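Oltamier Curate 2, three weeks in

Short version: good. Buy it if you record more than a handful of demos a day, skip it if you don't.

Background. We train pick and place policies off hand-held gripper recordings, mostly small household clutter into and out of boxes. Until February the pipeline was a pile of scripts I wrote and then regretted. Curate does the boring middle bit: pulls in the video, works out the gripper path, lines up the finger width with the frames, cuts it into episodes and spits out something the trainer will eat.

Install took one coffee. The licence server took the rest of the morning, wouldn't talk to our proxy. Support (Vidberg handle it over here) sorted it by 4pm, fair play.

Tracking first as that's what everyone asks. Fed it 232 episodes from the old set. 189 went straight through with a clean path. The old scripts managed 164 on the same lot. Most of the failures were plain walls and fast turns, no suprise. Foam mat with the puzzle seams is lovely for it, loads of corners to hang on to. Shiny things less so. Satin ribbon makes the point cloud go fuzzy, and clear tape is clear tape.

Segmentation is the bit I'd pay for. It marks grasp start from finger width plus contact guess, and you can drag the marker. Thin flat stuff is still the hard case. A tongue depressor barely changes the width reading from fully closed, so the default threshold misses it. Drop it right down in settings and re-run, only that stage re-runs, not the whole lot. Nice.

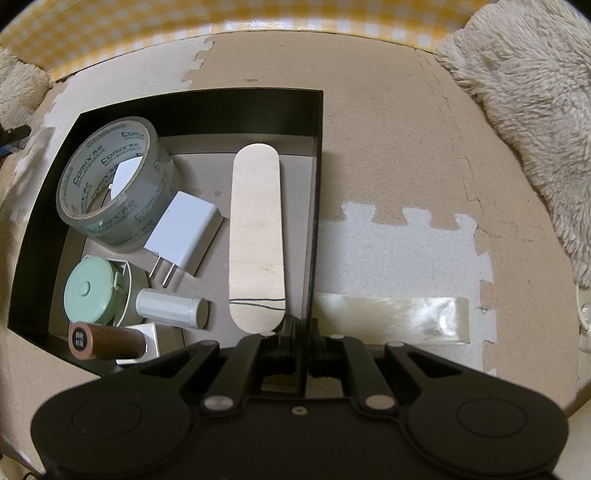 Lamduan Rojanasak disagrees on the threshold: leave it alone, she says, and turn on the per-object profile instead, otherwise every little finger twitch becomes a grasp and you spend your evening deleting them. Tried it. Better, yes, but the profile menu is three levels down and the manual calls it something else.

Bad bits. Export to Paveo format drops the timestamps unless you tick a box on a different page. Undo only goes back one step. The viewer stutters past 30 episodes in a session, so split them up. Dark mode is unreadable.

Compared with Saithong, which we had on trial last year: Saithong looks nicer and has a propper timeline, but no per-stage re-run, and that alone cost us days. Would not go back.

Four out of five. Would be five with a decent undo. Will update when the next version lands, they say the export page is getting redone.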